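3.2 Road inns and their kitchens

Notier lies where the old salt road drops to the ford, and most of what we know of its inns comes from the toll rolls. The surviving roll has 119 entries, 27 of them naming an inn or a stable. Two inns appear again and again, Senov by the bridge and Hoarau up at the gate. Both paid in grain, not coin. The Pivora roll, further down the valley, is later and in poorer shape, so dates there are loose.

Cooking was done at the back, away from the stables. Hearth tiles were found at both sites in the April trenches, also a quern, broken. No sign of a bread oven at Senov, which is odd for a house of that size. Perhaps bread was brought in from the town; the rolls dont say.

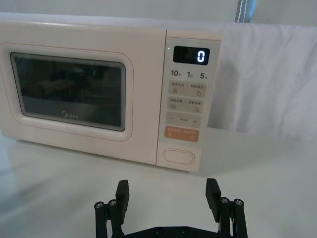
Figure 4. Midea microwave oven on a white tabletop.

Hoarau did have an oven, rebuilt at least once, and the ash layer runs under the later wall. That puts the first build before the gate was moved. Wether the inn was already open by then is less clear, see 3.3 for the pottery.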